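01/04/2020

Wednesday, wet. Bench notes on the offset claims, continued from the back of the old book.

Finished the second read of the Wadbridge package. Same feeling as the first time. The cover letter says the scheme "locks away" the carbon from the Costholm gas plant for good, and the attached spreadsheet says something a good deal weaker. If you follow the cells back, the whole thing rests on a baseline somebody picked. Change the baseline to flat and the saving is gone. I tried it. Took less time than making tea.

What they assume: without the money, the forest at Pukeo gets cleared at a steady rate until nothing is left. What they offer in support: one paragraph and a map with no scale. I have asked for the clearing records and been told they are "in preparation." They were in preparation in January too, by which I mean the January before last, so I'm not holding my breath.

Notes on the sheet, so I don't have to work it out again:

Tab 1 is inputs. Ignore the colors, they mean nothing.
Tab 2 has the growth curve. It is a textbook curve for a planted stand. Pukeo is not a planted stand, according to their own map legend.
Tab 3 multiplies everything by a "confidence factor" of 100 percent. I would like that sort of confidence.
Tab 4 is locked. Password requested.

The leakage line is set to zero. So the people who would have cut trees at Pukeo are assumed to stop wanting timber and farmland altogether. Maybe some would. I'd want to see it argued. Two of the older reports on our shelf put real effort into this and still came out with a wide range, and those had field crews. A zero typed in a cell isn't a finding.

Permanence: the contract runs 88 years. Fine, that is longer than most. But the plant at Costholm puts its carbon out now, and a good share of it will still be up there well after the contract ends. There is a buffer pool for fire and disease. The size of it is in the locked tab, naturally.

Spoke to the Alaoui lab on the phone before lunch. They are doing the soil side and are a bit kinder than I am. Their point is that the forest is worth keeping whoever pays for it, and I agree with that. My quarrel is with the sentence in the letter that lets Costholm keep burning and call itself neutral. Those are separate matters and the package runs them together on nearly every page. Alaoui will send their core results when the freezer is sorted out. They also think the depth in the method note is too shallow to tell anything about old carbon – worth checking against our own cores before I put it in writing.

Ran the sheet again after lunch with three changes: clearing rate cut to half, leakage at a quarter, growth curve swapped for a slow one from the mixed stand tables. Claimed saving dropped by well over half. I don't say my inputs are right. I say they are no more made up than theirs, and a result that moves that much shouldn't be quoted to a decimal place. They quote it to 2.

To colleagues who pick this up: my version is saved beside the original with "rerun" in the name. Please don't tidy the formulas. The ugly one in the growth tab is ugly on purpose, it keeps their old column alive so the two can be compared. 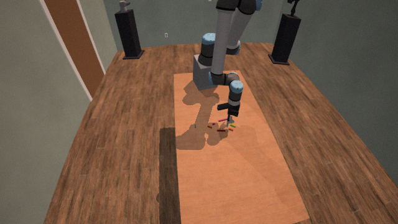
Does the Wadbridge package cut the carbon coming out of Costholm?
The plant burns the same gas as before under every version of the sheet, so its output stays where it is, and all the claimed saving is at the forest end.

Which brings me back to the cover letter. I've drafted a reply asking for four things: clearing records, the reason for the zero, the password, and a plain statement of when Costholm plans to burn less. I expect to get the password.

Also noticed the method note cites itself. Page 9 sends you to the annex for the proof and the annex sends you to page 9. Marked it in pencil.

Still to do
– check core depths against ours before calling Alaoui back
– find the mixed stand tables in print, the scan has a page missing
– redo the buffer sums once tab 4 is open
– new batteries for the bench scale, it drifts

Reply goes out tomorrow if the wording still looks fair in the morning.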